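Cards on the table: a games night at Friesen Hall

Posted Dec 29, 2020

Our picture-card game has been on and off the table since July, when Vittoria Orlandini brought the first printed set along in an envelope and we played it on the floor. It has changed a good deal since then. The working title is still Lorkow, after the town in the story, and the rules now fit on 2 sides of paper. The last session of the year ran long.

How it plays, for anyone new to this page: each player holds a few picture cards and puts one forward on their turn. The player beside them has to say what the card has in common with the last one played. If the others accept the answer, the card stays. If they don't, it goes back and the turn passes on. A short round takes 15 minutes. A long one takes as long as people want to argue.

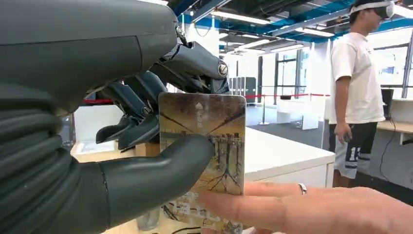

The brown cards have been through more changes than any of the others. Liviu Bălan painted the originals on cold-pressed paper, and the first scans lost most of the darker tones. We had them scanned again at Lano, the print shop near the station, and the second proofs were much closer to the paintings. He has since reworked the amber parts so they don't sink into the background. The corners are rounded now, too. On the old square-cut cards they were going soft after a couple of evenings' play.

There was a fair bit of talk about the arrow. Some players took it as an instruction and wanted to know which way to turn the card. Others thought it belonged to the picture. Vittoria would like to keep it small and white, and explain it in the rules. Liviu would rather move it to the back. We've left it alone for now and will ask again when we have some new players in.

The set stands at 18 cards. A few people asked for more, mostly so that the same pairs don't keep turning up. Liviu has sketches for another batch but wants to finish the borders first.
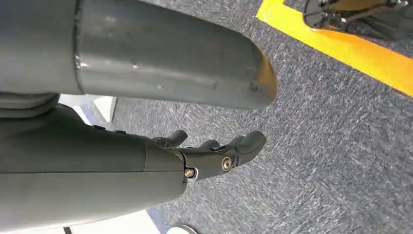
Materials took up the rest of the evening. We want a finish that can be handled by a lot of people without looking tired, and we've been putting the Pureck samples beside the plain uncoated stock to compare them. The gloss is out, as it throws back every lamp in the hall. Matte is easier to look at but shows a mark sooner. What most of us have in mind is something in between, like the grey on the big tube, where the light only makes a soft pale streak and you have to look for the small scuffs and scratches. Pureck calls its nearest match a satin. We've asked for a sheet of it in the new year, along with a price for a run of 1000 cards.

The rules sheet also needs another going-over. The part about passing a turn is in the wrong place, and two players read it as a penalty. Vittoria has the marked-up copy and will bring a clean one to the next session.

Cards designed and painted by Liviu Bălan. Rules by Vittoria Orlandini. Anyone who would like to try the game can leave a name on the sheet inside the front door at Friesen Hall.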